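# keneck-desk-cell

Setup and upkeep notes for the desk cell, the one by the partition. I started this file in March as a list of things I kept forgetting, and then Arif Bhattacharjee asked me to put it in the repo so he could stop messaging me on weekends. Fair enough! It covers one cell only. The Tavdale floor unit has its own README and almost nothing in here applies to it.

Last full pass through these steps: Sunday, June 8, 2025.

## What's in the repo

- `config/` has the joint limits, the home pose and the table height
- `calib/` has the calibration files, newest one symlinked as `current`
- `tools/` has the small scripts I mention below
- `logs/` is ignored by git (please keep it that way, we had 300 MB of text in there once and cloning took forever)

## Starting up from cold

1. Check that the e-stop is pressed in before you switch anything on.
2. Power up the computer first, then the arm controller.
3. Wait for the controller to show up on the network. It takes 25 seconds or so, and hammering the ping command doesn't speed it up, I've tried.
4. Release the e-stop and run `tools/wake.sh`.
5. Run `tools/home.sh` with one hand near the stop.

If step 4 complains about a stale lock, delete `logs/.lock` and go again. It happens when somebody closes the laptop lid before the shutdown script is done (me, mostly).

## The desk itself

The most common trouble with this cell has nothing to do with the arm. It's the stuff on the desk and the cables. Before each session I put the objects for the task where the arm can reach them and then I look at every cable and ask myself whether the elbow could catch it in a wide swing. A loop that stands up off the surface is the one to worry about, so push it flat or tape it down. 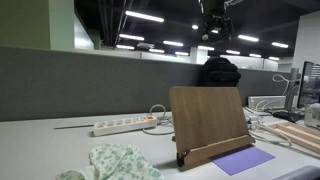 Viera Charvát likes to run her tape in one long strip, and I use short bits every few inches because they come off cleaner. Either is fine. What isn't fine is leaving slack next to anything tall, because the gripper will drag the cable and the tall thing goes over with it. I've picked up a lot of tall things this way.

Cloth is its own headache. Shake it out between runs and don't fold it neatly unless the task asks for a folded start. If you use the same crease every time you'll get lovely results for one afternoon and then terrible ones the next day, and you'll spend an hour blaming the calibration like I did.

## Calibration

Do it again if any of these is true:

- the desk has been bumped or moved
- the camera mount has been touched, even "just a little"
- the fingertips have been changed
- the check script gives an error over 3 mm

The check is `tools/check_calib.py`. It moves the arm through a short set of poses and prints one number at the end. Run it twice before you panic, the first run after a cold start tends to read high.

A full calibration is `tools/calibrate.py` and needs the printed board, which lives in the flat folder with Si-eun Shin's name on it. Please put it back in there! A bent board gives you numbers that look perfectly reasonable and are wrong.

## Looking after the gripper

Wipe the finger pads with a dry cloth at the end of the day. No alcohol on them, it makes the rubber go hard. The current pads are from Fetport and they wear on the inside corner first, so look there.

To swap a pad:

1. Open the gripper all the way and press the e-stop.
2. Take out the two small screws on the back of the finger.
3. Slide the old pad off toward the tip.
4. Slide the new one on until it stops, then put the screws back finger tight plus a quarter turn.
5. Do the calibration check.

Tanvir Rathnayake stripped one of those screws last winter and the replacement is a slightly different color. It fits the same driver.

## Known problems

**Wrist stops with error 112.** Usually the wrist connector has worked loose. Power down, push it home, start over. If it comes back the same day, tell Parveen Kodikara before you open anything up. She has the spare cable and the contact at Siddiqui who does the repairs.

**Slow drift to the left over a session.** Still open. I think it's heat, Viera thinks it's the base clamp. Retighten the clamp on Mondays for now and write the check number in `calib/notes.txt`.

**Home pose looks a little low.** It is a little low. I changed it on purpose so the wrist clears the bracket.

## Shutting down

Run `tools/sleep.sh`, wait for the prompt to come back, press the e-stop, then switch off the controller and the computer in that order. Leave the gripper open overnight.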